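# Larari hand-held gripper kit: a month of picking things up

I've had the Larari kit since early January and I keep finding excuses to use it. It's a pair of hand-held grippers for recording demonstrations, so you do a task with your own hands on the grips and the recordings go off to train a robot arm later. We bought ours through Estidgate for the Grovalholm project, where we need lots of everyday pick-and-place, and the pair arrived charged and ready to go (the printed guide is 18 pages and I only needed the first few).

## In the hand

The grips feel great! The trigger is light, with a soft spring that lets you slow down right before contact, and my wrist held up fine through nearly 80 takes in one afternoon. The marker on top of the gripper is easy to keep in view once you stop tilting your hand inward, a habit that took me a day to lose.

What really won me over is how it deals with awkward stuff. Boxes and blocks are easy for anything, but tall bathroom bottles with pump tops are where my old Vitale pair gave up, and I'd more or less dropped them from our task list. With these I just go in from the side, squeeze, lift, and carry on to the next one.
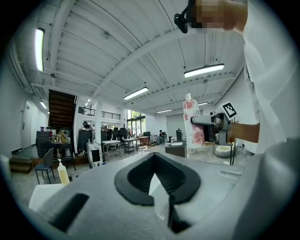 ## Software

Plain, quick, no fuss. You name a task, start recording, and each take gets saved by itself. Tossing out a bad one is a single tap. We're past 4000 takes now and the list still scrolls smoothly, though I'd love a proper search box, and being able to rename a batch after the fact would save me some grumbling.

## Small complaints

- The battery door is stiff. Mind your nails.
- Spare finger pads cost 39 dollars a set, a bit steep for rubber.
- The case has no room for the charger.

## Would I buy it again?

Yes, and I've already asked for a second pair. Oda Björklund has been borrowing mine for her drawer tasks and I'd like them back!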